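Consejos para el taller: buenas prácticas al probar un brazo con mano robótica en la mesa

Revisado el 28 de marzo de 2025 por Chathurika Seneviratne

Estas normas son las que seguimos en el taller Briem cuando una mano robótica tiene que coger vajilla y utensilios de cocina. Valen igual para el trabajo en simulador y para la mesa real. Quien venga de otro taller debe leerlas antes de encender nada.

Antes de empezar

Despeje la mesa. Solo debe quedar encima la pieza con la que se va a trabajar. Herramientas, cables sueltos y tazas de café van al estante.

Use una superficie lisa, clara y sin brillo fuerte. Las mesas con veta o con manteles estampados complican la detección de los bordes.

Compruebe la seta de emergencia en cada turno, aunque la haya probado el compañero anterior. Púlsela con el brazo en marcha lenta y anote el resultado en la hoja Ravis.

Marque en el suelo el alcance del brazo y añada 300 mm de margen. Dentro de la marca no entra nadie mientras haya tensión en los motores.

Simulador primero

Cada agarre nuevo pasa por el simulador antes de llegar a la mesa. Pedimos 325 intentos por pieza, con la pieza de pie, boca abajo y tumbada. Los vasos tumbados dan más trabajo porque ruedan al menor roce, así que conviene empezar por ellos. Para piezas de vidrio o cerámica subimos a unos 3.000. 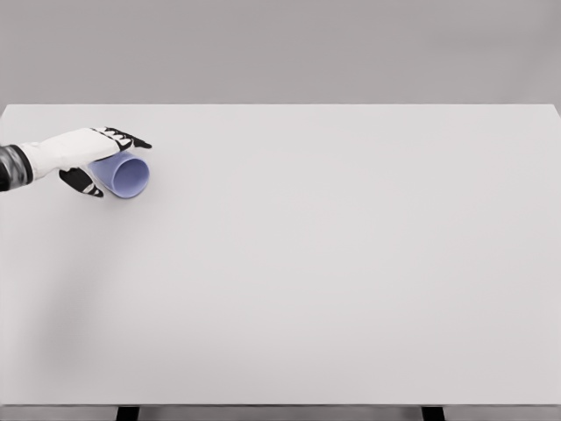 Agarre de un vaso tumbado en el simulador: dedos por arriba, pulgar por el lado inferior.

Mire siempre la posición del pulgar. Si apoya en el borde del vaso, la pieza puede girar al levantarla. Apoye en la pared y deje libre la boca.

No dé por bueno un agarre por una sola vista. Gire la cámara virtual y revise también el lado que tapa la mano. Guarde la semilla y la versión del modelo con cada tanda, o no habrá forma de repetirla.

En la mesa real

Empiece con vasos de plástico vacíos. Nada de líquidos hasta que el agarre esté aprobado por una segunda persona.

Limite la fuerza de cierre a 5 N en la primera sesión. Súbala poco a poco y solo si la pieza resbala.

Quítese anillos, pulseras y cordones. Las mangas, ajustadas o remangadas.

No sujete nunca la pieza con la mano para «ayudar» al robot. Pare, recoloque y vuelva a lanzar.

Limpieza y mantenimiento

Pase un paño de microfibra apenas húmedo por la carcasa y uno seco por las yemas. El alcohol reseca las gomas; en Rernus lo dejamos de usar y los recambios duran más.

Al terminar, deje el brazo en reposo, corte la corriente y cubra la mano con la funda Revville. La hoja se firma aunque no haya habido incidencias.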